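Desktop computer tower

A desktop computer tower is an upright case that holds the main working parts of a personal computer. The case protects the parts, keeps them in fixed positions and directs air over those that get hot. Towers were long the usual form of computer in offices and schools, and many remain in use after their first owners replace them.

Layout
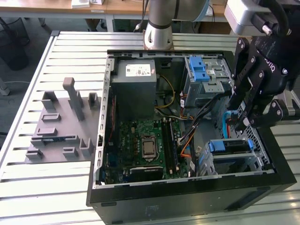 The inside of a tower is normally reached by removing one side panel and laying the case flat. Most towers place the motherboard against the opposite wall, with the power supply in an upper or lower rear corner. Drives go toward the front in metal bays. In many office models the bays are released by colored plastic latches, often blue, so that a drive can be taken out without a screwdriver. The memory slots are long and narrow and usually sit beside the processor socket, with a small latch at the end of each slot to hold the module.

The power supply changes household current into the lower voltages used inside the computer. Its label lists the input and output ratings. Yellow wires in the main bundle carry 12 volts, red wires 5 volts and black wires ground. SATA data cables are thinner and come in many colors, and the color has no effect on how they work.

Drives

A 3.5-inch hard disk drive stores data on spinning platters. It connects by two cables, one for data and one for power. A drive out of its bay should be handled by its edges and set down gently.

Reuse and repair
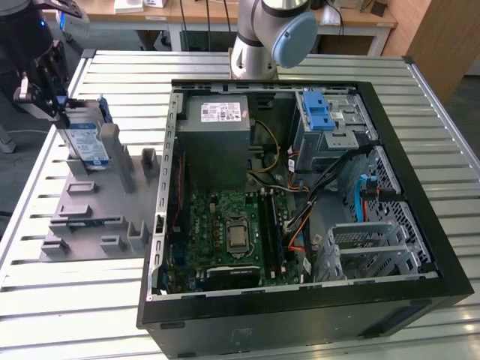 PLANSTEAD, April. The Turberg reuse center took in 1,836 towers over its last accounting year and returned 979 of them to use, according to its yearly report. Another 164 were kept for spare parts, and the rest were sent for recycling.

Centers of this kind generally remove the hard disk drive early, so that its contents can be erased or the drive destroyed. The power supply, memory and optical drive are then tested. Turberg sells its rebuilt towers through the Tokarz store for 80 dollars each.

Identification of parts
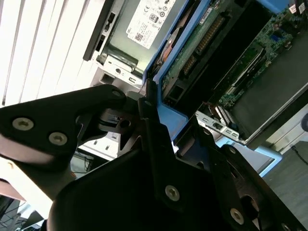
By Jacqueline Baudry

Labels are the main guide when a replacement part is needed. A power supply label carries certification symbols along with its small print, and may have a barcode used for tracking stock. Motherboards usually have a model number printed directly on the board, often between the expansion slots.

Gold-colored contacts are common on connectors, as gold resists corrosion. They should not be touched with bare fingers.

See also: Motherboard; Power supply unit; Hard disk drive; Cundar case standard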